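The Key Drawer

I moved out of the apartment on Harnell Street in October, and the last thing I packed was the key drawer. You know the one. Ours had bike keys, suitcase keys, a key to my aunt Agustina's old place (she sold it when I was in high school!) and plenty more that fit no door I have ever walked through.

My plan was to toss the lot. Then I made the mistake of calling my cousin Macarena, who wanted to hear about every single one, and there went my evening.
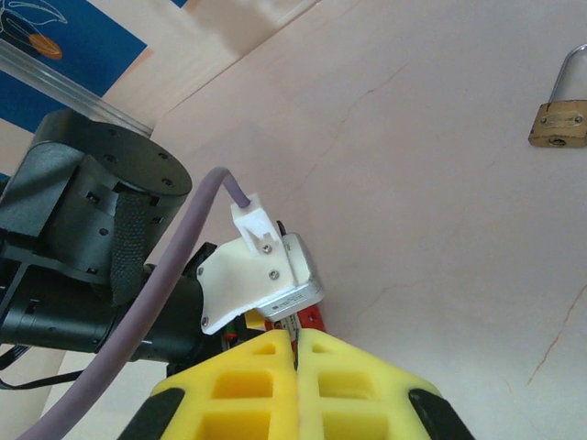

She reminded me of the summer we spent at Iturra, when the two of us shared one house key on a shoelace and fought over who got to wear it. I lost it in the lake, of course. Our uncle Renato drove 62 miles to let us in, and he didn't yell, he just handed us sandwiches through the car window and went looking for the spare.

So I started asking other people what they keep. Boy, do they keep things.
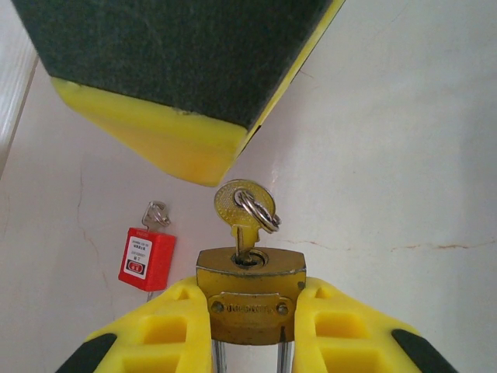

My neighbor Ragnvald still carries the key to a boat he sold 23 years ago, and he gets a little huffy if you ask him why. I get it, though. Old brass gets to me. Give me a padlock with a scratched body, a worn nameplate held on by two round rivets and a key standing in it, and I'll start making up a whole garden shed to go with it. A keypad has never done that for me.

Imad Nimri, who cuts keys at a counter called Stokari near my new place, told me he has 300 orphans in a coffee can. People leave them behind and he can't bring himself to melt them down. I asked if anybody ever comes back for one. "Once," he said, and then a customer walked in and I never got the rest.

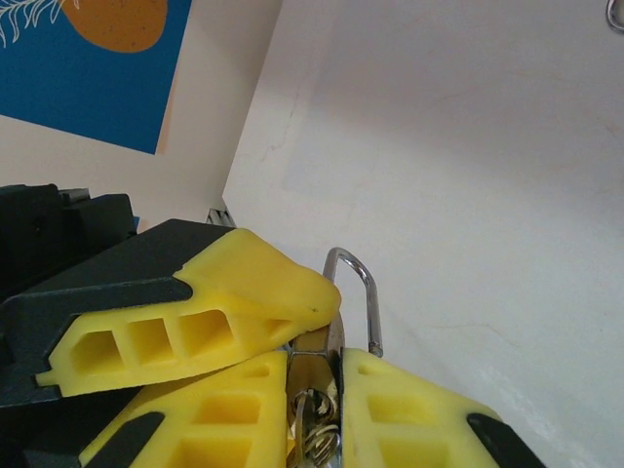

Bright yellow pads with hollow cells along their sides.

I went home and sorted mine into two piles, keep and go. The go pile had one key in it, and by bedtime I'd moved it over. It's for a suitcase, I think? I like its shape.

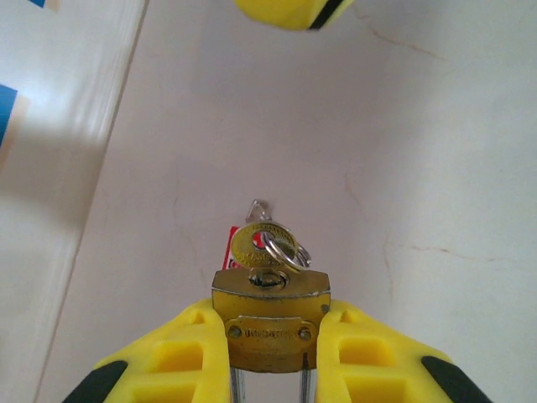
A brass padlock, tarnished and scuffed along its edges.

The drawer is in my new kitchen now, under the dish towels. Macarena is mailing me hers.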